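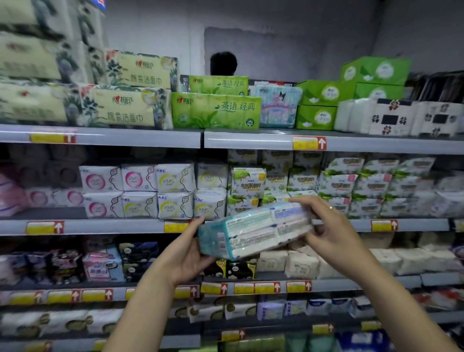

A plastic-wrapped pack of sanitary pads, held up in front of the supermarket shelves.

Feb 4, 2019

I have stopped believing in the bigger pack. For years I bought whatever was largest, on the theory that large meant cheap, and then one wet evening I stood in the Vevness branch of Grevent and did the sums on my phone. The pack of 54 cost more per item than the small one. It also had a yellow ticket saying "Value".

The shop would say the unit price is on the label. So it is, in letters the height of a lentil, and one label gives it per sheet while its neighbour gives it per 100 grams. I doubt anyone ends up with that by accident.

I checked 37 products over the next fortnight and in 6 of them the bigger size was the worse buy. Six may not sound like much. They were all things people have to buy anyway - loo roll, pads, washing powder - and in a hurry.

Now we are promised clearer tickets by the end of February. I'll look when they go up, and I'll take my phone with me.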